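Progress report to the Hsieh Fund: Brelereck Shared Kitchen, second period

The short version for anyone reading this between meetings: the kitchen is open, people are using it, and we are not yet persuaded that it is doing what the application said it would do. The grant was made on the claim that a shared commercial kitchen would help home-based food sellers become licensed small businesses. Two have. The rest of the bookings come from people who were already licensed and were renting somewhere dearer.

That is a perfectly good use of a kitchen. It is a different programme from the one you funded, and we would sooner raise it at the halfway mark than have it found in the final accounts.

Use of the space

The booking system recorded 3306 hours in the period, against 3852 available. On paper that looks excellent, and the figure has already been quoted in the council newsletter as proof of demand. We would be careful with it. The system records what is booked, and until January there was no charge for cancelling. Several tenants were holding the Thursday evening slot every week and turning up when it suited them. A cancellation fee now applies and the evening calendar has thinned out noticeably. The next set of figures will be lower and we will trust them more.

Early mornings remain the hardest to fill. The application assumed bakers would want them. Bakers have told us they want them too, but only with overnight access to the cool room, and our insurer will not agree to that without a second locked door. A quote for the door is attached to the budget sheet. It is more than we had set aside under building works.

Licensing support

The workshops were full and the feedback forms were glowing. Feedback forms usually are, particularly when lunch is provided. What matters is whether people went on to lodge an application with the health unit, and most did not. When we rang around, the answers were fairly consistent: the labelling rules were manageable, the inspection was less frightening than expected, and the cost of liability cover put an end to the idea. No amount of workshop time changes the price of a policy.

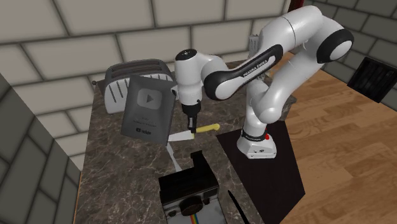
Robotic arm above a knife on a kitchen counter

We have asked Clotirex, which handles our group cover, whether tenants could be brought in under a shared policy during their first year. The reply was encouraging in tone and vague in substance. Until there is a written offer with a premium on it, we suggest the fund treat this as an open question and we have left it out of the forecast.

Knife skills and safe food handling were added to the workshop series at the request of tenants who hire casual help. These sessions were inexpensive to run and, unlike the business planning evenings, people came back for the second one. Whether that counts toward the licensing outcome is doubtful. We have reported it under training.

Money

Spending is under budget overall, though this should not be read as thrift. The coordinator's position was vacant for part of the period and the dishwasher replacement has slipped. Once both are caught up the difference all but disappears. We did lose $2000 on a deposit for shelving that arrived in the wrong depth and could not be returned. The measurements were ours, so the error was too.

Repairs were higher than forecast. The extraction fan has been serviced twice and is still noisy enough that neighbours on the laneway side have complained. Evance, the contractor, maintains that the motor is sound and the ducting is at fault. The firm that installed the ducting maintains the opposite. We have asked for an independent inspection and will not pay either invoice in full until it is done.

Outcomes we would like to revise

The original target of new licensed businesses by the end of the grant was optimistic when it was written and looks more so now. We ask the fund to consider replacing it with a measure of tenants still trading after a year, licensed through us or otherwise. We recognise that a grantee asking to change its own target invites suspicion, and we are happy to keep reporting against the old one alongside it.

We would also drop the visitor count at open days. It rises when the weather is fine and tells us nothing about food businesses.

Next period

The fan inspection comes first, then a decision on the cool room door. Hourly rates will be reviewed once we have a full season of bookings under the cancellation fee. Workshop dates are on hold until Clotirex replies in writing.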